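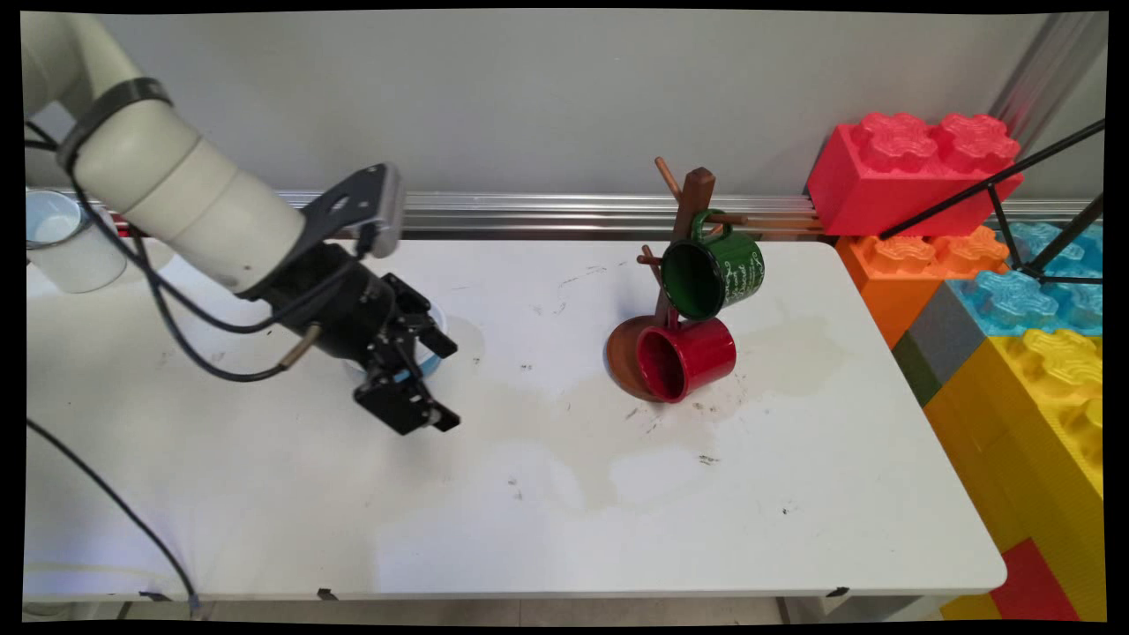 白いテーブルの上のマグツリー

「Talpur」見てきた。2/2/18、レイトショー。終電ぎりぎりだったので帰ってすぐ書いてる。乱文すみません。ネタバレは後半に少しだけ。

前作「Wakus」の前日譚という触れ込み。でも前作見てなくてもほぼ問題なし。つながってるのは港町の名前と、例の金庫破りの老人がちらっと出るくらい。むしろ前作ファンのほうが肩すかしかも。私は前作けっこう好きで、2回見てます。なので期待値は高めだった、と先に言っておく。

監督はアティフ・ジャフリ。前作では脚本だけだった人。初監督でこれなら十分すごい。カメラがとにかく落ち着いてる。前作のガチャガチャした編集、あれが苦手だった人には今回のほうが合うと思う。

話は単純。借金を抱えた時計職人の女が、昔の仲間に呼び出されて保税倉庫から荷物をひとつ盗む。中身は知らされない。それだけ。それだけなのに最初の20分がめちゃくちゃ良い。セリフほとんどなし。船の音、鍵の音、階段。女がコートを着たまま台所で立って食べてるところとか、説明ゼロで生活が全部わかる。ここだけでもチケット代の元は取れた。

主演のグンネル・ホルムグレンがとにかく良い。前に見た「Bustier」では叫んでばかりの役で、正直うまいのかどうかよくわからなかった。今回は逆。ずっと黙ってる。黙って人の手元ばかり見てる。仲間の嘘に気づく場面、眉も動かさないのに気づいたのがわかる。あれどうやってるんだろ。隣の席の人も息止めてた(たぶん)。 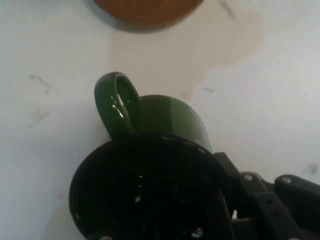

この記事は約2分で読めます

で、問題は中盤。

長い。倉庫の下見を3回やる。1回目は緊張感ある、2回目は人物の関係が見えるからまあわかる、3回目はいらない。仲間の男たちも区別がつきにくい。ひげの人とひげの人。片方が裏切るんだけど、どっちのひげだったか一瞬わからなくて、驚くタイミングを逃した。もったいなさすぎる。

あと音楽。Cultixというバンドが全編担当してて、曲単体では好き。帰りの電車で検索して聞いた。ただ映画の中では鳴りすぎ。せっかく静かな場面なのにシンセがぶわーっと入ってくる。予告編ならいいけど本編では邪魔。序盤の無音があれだけ効いてたのに、なんで途中で我慢できなくなるかな。

字幕は読みやすかったです。専門用語も変に凝ってなくて助かった。ただ港の役人の肩書きが途中で変わってた気がする。「監督官」だったのが「検査官」になってたような。私の見まちがいかも知れない。

ここから少しネタバレ。いやな人は飛ばして最後の行へ。

荷物の中身、最後まで見せません。怒る人いるだろうなこれ。上映後うしろの席の二人組がもう怒ってた。私は良かったと思う。女が箱を開けて、のぞいて、閉めて、時計の修理に戻る。その顔だけ。ホルムグレンの顔で15秒くらい持たせて、そのままエンドロール。前作のラストが全部しゃべって終わりだったので、ジャフリはあれがいやだったんじゃないかと勝手に想像してる。

ただ、老人の出し方は雑。金庫の前で振り返ってニヤッとするだけ。前作を知らない人には誰だよって話だし、知ってる人にはサービスが露骨すぎる。あそこは切ってほしかた。

追記:エンドロール後の映像は無し。待ってた人けっこういたので一応。パンフは売り切れで買えず。再入荷したら買う。

点数は、前半が20点満点で20点。後半は辛めにつけて半分。主演目当てなら迷わず映画館で。派手な強盗ものを期待してる人は配信待ちでいいと思います。次は「Bustier」を見直して、また書きます。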